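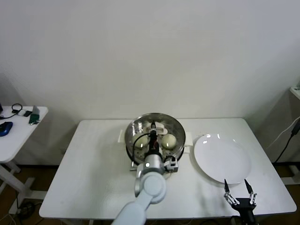 Frozen Buns by Mail: Your Questions Answered

Welcome, and thank you for stopping by! Most of what people write to us about is on this page, so do have a read before you pick up the phone (though we never mind a call, and Maureen Rowbotham is a lovely person to talk to before her lunch).

How do I place an order?
Pick your boxes on the order page, choose a delivery week and pay by card. You'll get an e-mail from us the same evening, and if it hasn't shown up by breakfast, please look in your junk folder first – that's where most of them end up, poor things.

What comes in a box?
The small box holds 19 buns, all one filling. Why such an odd number? Nineteen is what fits in the carton once the ice packs are in, and we've never found a carton we liked better. Fillings are pork and scallion, mushroom, red bean, and our sweet custard one, Tatlı, which was Nesrin Oral's idea and has been outselling the red bean ever since.

Do I need to thaw them?
No, please don't! They go from freezer to steamer, 19 minutes with the lid on, and then 3 minutes off the heat before you lift the lid. An electric steamer does very nicely, and so does a basket over a saucepan. Leave them plenty of elbow room.
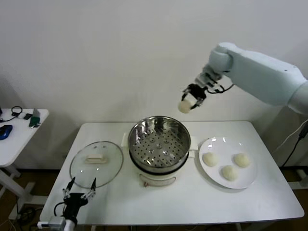

Gareth in Urkstead wrote to ask whether the microwave would do, as he only has a kitchenette at work. It will, Gareth, if you wrap the bun in a damp paper towel and heat it gently, but the dough turns chewy as it cools, so eat it right away.

Where do you deliver?
Everywhere on the Plavholm and Urkstead routes, and to Wustov every other week. Anything within 200 miles of our kitchen reaches you overnight. Farther than that we'd rather say no than have your supper arrive soft.
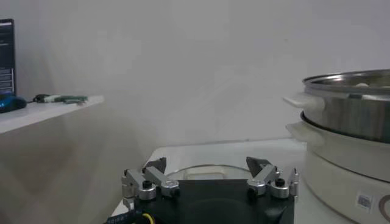
If you live just past the line, you're welcome to have your order held at our Plavholm counter, where we'll keep it in the freezer for up to 3 days. Bring a cooler bag and your order number.

Can I change or cancel?
Of course, up to noon on the day before we pack. After that your box is already made up, and we can't put it back into stock. If it's an emergency, call and we'll see what we can do.

Do you have anything without wheat?
I'm afraid not. We've tried rice flour doughs several times and haven't made one we'd want to sell. All our buns also contain milk, and the pork and mushroom fillings contain soy and sesame.
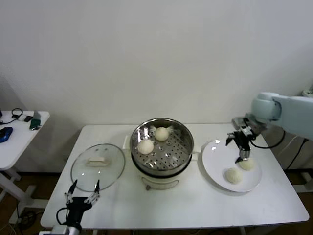 We make everything in the one kitchen, too, so if your allergy is a serious one, please don't take a chance on us.

When should I order for the holidays?
Early! December fills up quickly, and last year the final week was gone well before we expected. Gift cards are always available and never melt.

Print this page | E-mail this page

Questions? Write to us at Box 937, Plavholm | Copyright, all rights reserved | Back to top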